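International Partnerships Working Group, Steltbridge campus
Minutes of the November meeting

I'm on minutes again, so apologies in advance for my spelling and for the bits where I was talking and writing at the same time. We started at 2 p.m., or a few minutes after, as the coffee was slow. Everyone was there except the law school, who sent notes, and the library, who came in during item 3. Last month's minutes were approved with one fix: the exchange with Javora is for one semester, and I'd written a year. Sorry, Javora.

1. The Cidberg agreement

Most of the meeting went here, as we all guessed it would. The agreement with Cidberg runs out at the end of the spring semester and we have to tell them whether we want to renew it as is, renew it with changes, or let it drop. Hardly anyone wants to let it drop. I said I'd be sad to see it go, and I know I say that about every partnership we have, but this one really does bring people over!

The trouble is balance. They send us more students than we send them, and they've been very polite about it for a long time. The registrar's office thinks our students are put off by the calendar (their spring term starts while ours are still packing up from finals) and by not knowing which credits will come back with them. Engineering said credits are the whole problem and the calendar is a side issue. Languages said the opposite. We went back and forth on it for a good while and I stopped writing for part of it, so if you made a brilliant point in there, please email me and I'll put it in.

Where we landed: renew with changes. We want a course match list attached to the agreement, signed off by departments on both sides, and looked at again every 2 years. Study abroad will write the first draft and send it around before winter break. Engineering will go first with their own list so the rest of us can copy the layout.

Housing came up too. Cidberg can hold rooms for our students only if we give them names by early April, and our own nomination deadline is later than that. I offered to ask the provost's office if we can move ours up. I'm told this was tried before and got stuck, but I'll ask again.

2. Mittal grants for short visits

Good news here. The Mittal fund will pay for short faculty visits again next year, up to 50 applications considered across all the member schools, and we can put forward as many as we like. Last round we put forward hardly any, mostly since people heard about it too late. Chemistry only found out from a colleague at another school, and they were pretty annoyed, fairly so.

We agreed the call goes out the same day we get it, straight to department chairs and also on the staff page. Social work asked if community partners can travel on a Mittal grant alongside faculty. I didn't know. The research office thinks yes for travel and no for the daily allowance, and will check and write back to the whole group.

There was some worry about what we're supposed to report afterward. The form is short, but it asks for "outcomes" within a month of getting home, and most of us don't have any by then beyond a nice set of notes and a second meeting on the calendar. The research office says that's fine to put down. History would like that in writing.

3. Joint seminar with Javora

The online seminar had 1251 sign-ups over the whole series, far more than we planned for, and the platform we pay for only lets in 200 at a time. So people got locked out of the opening talk. I got some of those emails and they weren't happy ones.

Javora have offered to host the next series on their system, with us handling the program and the speakers. Everyone liked this apart from IT, who want to know where recordings would be kept and who can take one down if a speaker asks. Good question, and I should have thought of it. IT and I will have a call with Javora and bring something back in a page or less.

The library joined us about here and asked for the reading lists to come to them early, so that students on both sides can get hold of the same texts. Some of the licenses cover our students and not theirs. Political science agreed to send theirs first, and to stick to open access where they can. We'll keep the talks in English for now, with live captions, and ask Javora if they'd want one session in their own language with captions going the other way. I love this idea and said so, maybe more than once.

4. Welcome week for incoming students

Short item. The January group is smaller than the fall one and always gets a thinner welcome. Student life wants to put the January arrivals in with the spring club fair, and nobody objected. Buddy sign-ups open after Thanksgiving. Please mention it in class if you teach juniors or seniors, as they make the best buddies and never read the email.

Airport pickup stays as it was.

5. Other business

The law school's notes asked us to stop calling every signed paper an MOU. They've sent a one-page guide to which is which, and I'll pass it along with these minutes.

The group's web page still lists two partners we no longer have. Communications will take them off and add a contact address that somebody checks. For now that's mine.

Next meeting is in January, same room, same time. Draft match list and the seminar page to me a week ahead, please.

We finished at 3:40. 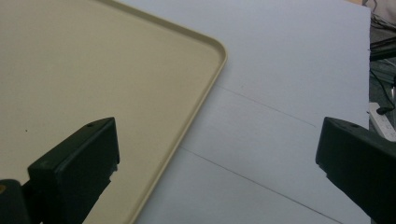

Cream-colored tray on a white surface.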